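Bin shelving

Bin shelving is a form of industrial storage in which small goods are kept in open or closed plastic containers on metal racks. It is used for spare parts, fasteners, medical supplies and mail-order stock, where single items are picked by hand or by machine.

Construction

A bay consists of upright posts joined by horizontal beams. The front beam carries the load at the picking face and is usually punched with slots for labels, dividers or clips. Flat shelf panels support bins that stay in place until emptied. Inclined roller or rail levels, known as flow levels, let a full bin move forward when the one before it is removed. The two types may be combined in one bay. 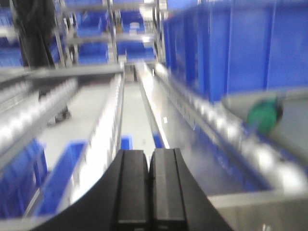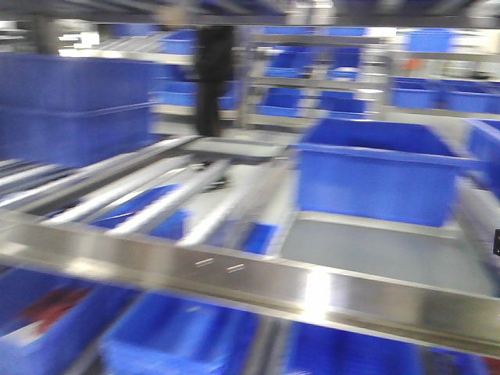

Blue plastic bins and metal racking.

Flow levels are loaded from the rear and picked from the front, which keeps stock in order of arrival. The slope depends on the weight of the bin and the finish of its base. Ribbed bases run less smoothly than flat ones and need a steeper setting. End stops are fitted to the front beam.

Bins

Most bins are injection molded from polypropylene. Vertical ribs stiffen the side walls, and a thick rim carries the weight when bins are stacked. Color is used in some stores to separate stock groups, while others keep a single color so that bins can be exchanged between bays. The Werkico system has 53 bin sizes on a common base grid. Sartori bins use a different grid and cannot be mixed with them on flow levels.

Aisles

Narrow aisles raise storage density but limit access to one picker or vehicle at a time. Guide rails may be fixed along both sides to protect the posts.

Use

The Boltirach parts store at Medbridge was rebuilt with bin shelving in 2 stages and has 371 bays, of which 227 include flow levels. The second stage opened on 1 June 2018.

See also: Carton flow; Pallet racking; Order picking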